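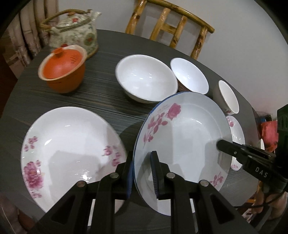 Windus Round Table and Porcelain Service
Catalogue number 338
Anulholm Furniture and Tableware Loans

Available to member organisations. Collection from the Dakside store or delivery by arrangement.

Overview

The Windus set is a round dining table supplied with a mixed service of floral porcelain. It is intended for teas, small receptions, family meals in shared dining rooms and table-laying instruction. The table and the porcelain are entered in the catalogue under one number and are normally lent together. Members who already have a suitable table may borrow the porcelain alone, at the reduced charge given below.

The set was assembled at Anulholm from several separate gifts and purchases. The patterns therefore do not match exactly. They have been chosen to sit well together, with pink flowers on a white ground as the common theme. Members who require a fully matching service should ask for the Bucur set, which is plain white throughout.

The table

The top is round and finished in a dark grey-green, with a fine streaked wood grain. It measures 165 cm across. White porcelain shows clearly against the colour, and most members use the table without a cloth. Where a cloth is preferred, one may be requested on the booking form. Cloths are laundered by the store and should be returned unwashed in the bag provided.

The table travels in two parts, the top and the base. Two people are needed to lift the top, which must be carried upright and never rolled on its edge. The fixings are kept in a cloth pouch tied to the base, together with the key for tightening them. Please check that the pouch is present before the delivery driver leaves.

The floor should be level. If the table rocks after assembly, adjust the feet by hand until it is steady. Folded card should not be placed under the feet, as it shifts when guests lean on the table.

The surface resists ordinary spills if they are wiped up promptly. It does not resist heat. A mat must be placed under the teapot and under any serving dish that has come from an oven or a warming cupboard. Pale rings on the top are the most frequent damage recorded against this item.

The porcelain

The principal pieces are as follows.

Large shallow dish. White, with a smooth glossy surface. The rim is decorated with pink blossoms and a large magenta-pink peony. The outline narrows towards one end, and the dish is usually laid with that end towards the server. It is suitable for sandwiches, sliced cake or fruit. Its shallow form makes it unsuitable for anything with a quantity of sauce.

Large round plate. White, with a thin blue line at the rim. A pink rose with a long spray of leaves and buds runs along one part of the border, and a smaller spray of leaves is found elsewhere on it. A low circular ridge surrounds the centre. This is the piece most often chosen for the middle of the table. The painted border looks best when it is left uncovered, so food should be kept within the ridge.

Lidded cup. Orange. The one strongly coloured piece in the service, and a useful contrast to the white. The cup and its lid are packed together and should be returned together. Some members use it for sugar.

Teapot. Floral decoration. The lid should be held in place when pouring. Loose tea may be used with the strainer supplied. Please empty the pot fully before it is washed and leave the lid off overnight before packing.

Further white dishes are supplied to suit the size of the party. The packing list in the lid of each crate records exactly what has been sent, and this list takes precedence over any general description on this page.

Laying the table

A round table has no head, and the service can be arranged from the centre outwards. The large round plate is placed first. The shallow dish follows, far enough away that a guest may lift either piece without touching the other. The teapot should stand within easy reach of whoever is to pour, with the spout turned away from the nearest guest. Individual plates and cups are laid last.

Large pieces should be lifted with both hands, from beneath where possible. The rims carry the decoration and are also the part most easily chipped. Plates should not be slid across the table top. An unglazed foot will mark the finish, and marks of this kind cannot be removed by polishing.

Members using the set for instruction may wish to request the printed laying guide, prepared by Hina Virk for the Anulholm hospitality course. It contains one plan for tea and one for a seated meal. The guide may be copied freely within a member organisation.

Washing and drying

All the porcelain must be washed by hand in warm water with ordinary washing-up liquid. Dishwashers are not permitted for any piece in this set. The blue line and the pink decoration will fade under repeated machine washing, and pieces returned with faded or clouded decoration will be treated as damaged.

Line the sink with a folded towel. Wash one large piece at a time. Scouring pads, bleach and powdered cleaners must not be used. Tea stains inside the cup or pot may be loosened with a paste of bicarbonate of soda and a soft cloth.

Dry each piece with a clean tea towel and check the rim with a fingertip before it is packed. Any chip should be noted on the packing list, however small. The store would much prefer to be told of a chip than to discover it during the next loan.

Packing

The porcelain travels in padded crates with a labelled space for each piece. Felt rounds are supplied for placing between stacked plates. The large dish and the large plate have their own sleeves and are never stacked with anything else. Newspaper should not be used, as the ink transfers to the glaze and to the felt.

Crates must be kept level and should not be loaded beneath the table top. The base may be laid on its side on a blanket. Members collecting in their own vehicle are asked to bring a blanket for this purpose, and to confirm beforehand that the top will fit through the vehicle door.

Charges and loan period

Table and porcelain, standard loan: £60
Porcelain only: £16
Refundable deposit, either loan: £165

The standard loan runs from Tuesday to the following Tuesday. Longer loans may be agreed where no other booking is held. The deposit is returned once the porcelain has been checked against the packing list. Replacement of a broken piece is charged at the cost of the nearest available equivalent. Exact replacements for the blue-rimmed plate are not always obtainable, and members accept this when they sign the form.

Delivery is charged separately according to distance. The driver will bring the set to a ground floor room. Delivery to an upper floor is possible only where there is a lift large enough to take the table top upright, and this must be stated at the time of booking.

Before you book

Please have the following details ready:

Name of the member organisation and of the person who will sign for the set
Address of the room, with any instructions for parking
Number of people to be seated
Whether a cloth, table mats or the laying guide are required
The name of a second person who will be present to help lift the top

Bookings made by one member on behalf of another cannot be accepted. The set may not be moved to a second address during a loan without the agreement of the store.

Outdoor use

The porcelain may be used outdoors in dry weather on a firm surface. The table may not. The finish is damaged by damp and by strong sun, and the feet are not suitable for grass. A folding table with a plain white cloth can be lent for garden events and should be requested separately.

Availability

The set is withdrawn each February for inspection, when the table top is treated and the porcelain is examined for hairline cracks. Demand is heaviest in the weeks before and after this period, and early booking is advised.

Related items

Bucur plain white service
Folding table with white cloth
Stacking dining chairs, upholstered
Tea urn with drip tray

Chairs are not included with the Windus table and must be booked under their own catalogue number.

Contacts

Bookings and charges: Maham Soomro, Loans Office, Anulholm
Delivery and collection: Tanveer Talpur, Dakside store
Damage and replacements: Faisal Shaikh, Loans Office, Anulholm

The Dakside store is closed between noon and one o'clock. Sets awaiting collection are held at the side entrance and are released only on production of the signed booking form.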